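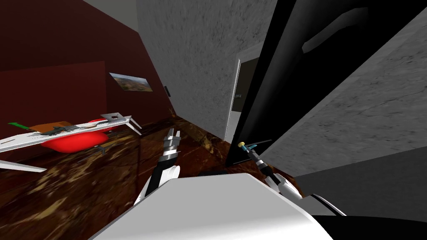
지난주부터 출퇴근길에 한 앨범만 돌려 듣고 있어요. Roltari의 두 번째 앨범인데, 처음엔 별 기대 없이 틀었다가 지하철에서 내릴 역을 한 번 지나쳤습니다(네, 반대편으로 건너가서 다시 탔어요). 서른 넘어서는 이런 일이 거의 없었는데 오랜만에 좀 신나더라고요.

Roltari를 모르시는 분이 많을 것 같아 조금만 적어 볼게요. 기타 치고 노래하는 Jamshid Safavi를 중심으로 한 네 명짜리 밴드이고, 첫 앨범은 Savimis라는 아주 작은 레이블에서 나왔어요. 그때는 LP를 딱 200장 찍었다고 하는데 저는 그걸 못 샀습니다. 지금도 중고 사이트에 알림을 걸어 두고 있는데 여태 한 번도 안 울렸어요. 혹시 갖고 계신 분, 파실 생각 있으면 정말로 연락 주세요. 턴테이블 바늘도 새로 갈았습니다.

첫 앨범은 솔직히 제 취향에서 살짝 비켜나 있었어요. 곡은 좋은데 소리가 전부 안개 속에 있는 느낌이랄까, 보컬에 리버브를 얼마나 걸었는지 가사가 절반은 안 들렸거든요. 그런데 이번 앨범은 첫 곡부터 목소리가 바로 귀 옆에 와 있습니다. 숨 들이마시는 소리, 의자 삐걱거리는 소리까지 다 남겨 놨어요. 제가 원래 이런 걸 좋아합니다. 예전에 자취방에서 테이프로 녹음한 친구들 데모를 듣던 기억이 나서 그런지도 모르겠어요. 그 데모들은 연주가 엉망이었고 이 앨범은 연주가 아주 단단하다는 차이가 있긴 하지만요.

제일 많이 들은 곡은 세 번째 트랙 「Cudar」예요. 제목이 무슨 뜻인지 한참 찾아봤는데 못 찾았고, 앨범 속지에도 설명이 없더라고요. 가사는 이사 가는 날 이야기입니다. 짐을 다 실어 보내고 마지막으로 현관문을 잠그는데 열쇠를 어디에 둬야 할지 몰라서 계단에 앉아 있는 사람. 사건이라고는 그게 전부인데, 후렴에서 드럼이 반 박자쯤 늦게 들어오는 순간 이상하게 목이 메어요. 저도 작년 3월에 7년 살던 집에서 나왔거든요. 그 집 부엌 창문으로 들어오던 오후 햇빛이 갑자기 생각나서, 회사 앞 횡단보도에서 신호를 한 번 그냥 보냈습니다.

반대로 여섯 번째 곡은 아직 잘 모르겠어요. 신시사이저가 앞에 크게 나오는데 앨범의 다른 곡들이랑 옷이 좀 안 맞는 느낌입니다. 같이 듣던 남편은 그 곡이 제일 좋대요. 저희는 음악 취향이 늘 이렇게 어긋나서, 차에서는 한 곡씩 번갈아 고르는 규칙으로 살고 있어요. 가끔 제가 8분짜리 곡을 고르면 반칙이라고 항의가 들어옵니다.

아, 그리고 공연 이야기를 해야죠! 앨범 나오고 바로 한 공연을 동네에서 버스로 세 정거장 거리인 Arabzadeh에서 봤어요. 원래 카페였던 곳을 고쳐서 쓰는 공연장이고 100명이 들어가면 꽉 찹니다. 저는 일찍 간다고 갔는데도 대기 번호가 27번이었어요. 그래도 작은 곳이라 어디에 서도 무대가 가깝고, 저는 오른쪽 벽에 기대서 편하게 봤습니다. 요즘은 두 시간 서 있으면 허리가 먼저 항의를 하거든요. 벽이 참 고마웠어요.

라이브로 들은 「Cudar」는 음반보다 더 느렸어요. Jamshid Safavi 씨가 기타를 치다가 두 번째 절에서 손을 놓고 목소리만으로 불렀는데, 음료 냉장고 돌아가는 소리가 다 들릴 정도로 조용해졌습니다. 제 앞에 서 있던 분은 옆 친구 어깨에 머리를 기대고 계셨고요. 곡이 끝나고도 박수가 바로 안 나왔어요. 다들 언제 쳐야 할지 눈치를 보다가 뒤쪽에서 한 분이 시작하니까 와르르 쏟아졌지요. 앙코르는 두 곡이었고 그중 하나는 아직 발표 안 한 노래라고 했습니다. 메모를 한다고 했는데 집에 와서 보니 "후렴 좋음, 하모니카"라고만 적혀 있네요. 미래의 저에게 미안합니다.

나오는 길에 티셔츠를 살까 말까 하다가 결국 CD를 샀어요. 이미 스트리밍으로 다 듣고 있는데도요. CD 속지에 가사가 손글씨로 적혀 있고, 네 번째 곡은 틀린 글자를 죽죽 그은 자국까지 그대로 인쇄돼 있어요. 집에 CD 플레이어가 없다는 사실은 버스에서 생각났습니다. 엄마 집에 있는 오래된 라디오 겸용 플레이어를 빌려 오기로 했고, 엄마는 대신 김치통을 돌려 달라고 하셨어요. 통이 어디 있더라.

겨울에 들을 음반 찾고 계신 분들, 처음부터 순서대로 한 번 들어 보시고 어떤 곡이 좋았는지 댓글로 알려 주세요. 특히 여섯 번째 곡 좋아하시는 분은 꼭이요. 남편이 자기편을 모으고 있습니다.

댓글 4

달밤산책
저도 그날 갔어요! 왼쪽 스피커 앞이었는데 귀가 다음 날까지 먹먹했네요 ㅎㅎ 하모니카 나온 신곡 저도 제목을 못 들었어요. 아시는 분 없나요?

보리차한잔
여섯 번째 곡 한 표요. 밤에 운전하면서 들으면 느낌이 완전히 달라요. 남편분께 전해 주세요.

mori_k
첫 앨범 안개 같다는 말 공감합니다. 그런데 저는 그 안개가 좋아서 이번 앨범이 오히려 좀 낯설었어요. 몇 번 더 들어 보려고요.

글쓴이
보리차한잔님, 전했더니 저녁 내내 그 곡만 틀어 놓네요... 달밤산책님, 제목 알게 되면 여기에 꼭 적어 둘게요!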